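Heker Black Backdrop Cloth and Letter Set

We love a sign you can put up yourself! The Heker backdrop cloth gives you a deep, plain black to work on, and the cut-out letters that go with it come in the kind of colors you see in a candy jar. Put the two together and even a short name looks like an occasion.

The cloth is made to drape. Throw it over a rounded frame, let the rest hang down behind your table, and you have a place for a club name, a class project, a birthday or a craft fair stall. It's soft enough to fold into a tote bag, and it will hold some creases when it comes out again. A low steam from the back takes most of them away, though plenty of our customers leave them alone and let the letters do the work.

Letters are sold one at a time, capital or lowercase, small or large. Mix them! Our favorite way to set a two-part name is with small letters on the top row and big capitals underneath.

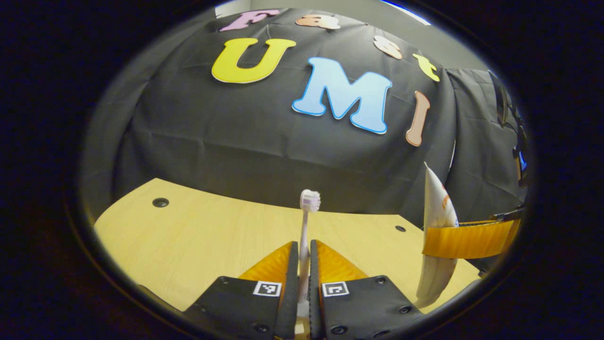
Catalog page 24

The "Fast UMI" sign shows how well this works on black. The pink F and the yellow t are bright and easy to read, and the big light-blue M has a darker blue outline that really makes it stand out. If you are only buying one large letter to see how you like them, get the blue M. Gregor MacAulay, who picks the colors for the Heker range, started with the yellow and built the other shades from there (he still has the first test sheet on his wall).

The letters have outlines or borders, and we're glad they do. A soft peach or tan can fade into a pale wall from across a room, but on the black cloth it keeps its shape.

Putting it up

Hang the cloth first and let it settle overnight if you have time. Lay your letters out on the table in order, then start with the middle of each row and work outward. Use the removable tabs in the packet, two for a small letter and four for a large one. Press and hold - don't rub, or the edges may lift.

Storing it

Keep the letters flat between sheets of paper. Roll the cloth if you can. Both are happiest out of direct sun, and the pinks especially will thank you for it.

Also in this range: Tosh clip-on frame, Zanuvden table cover, Ralldale letter folder (holds up to 100 small letters). The mint green capitals sold out in February and are back on the order form now.

Page updated May 22, 2021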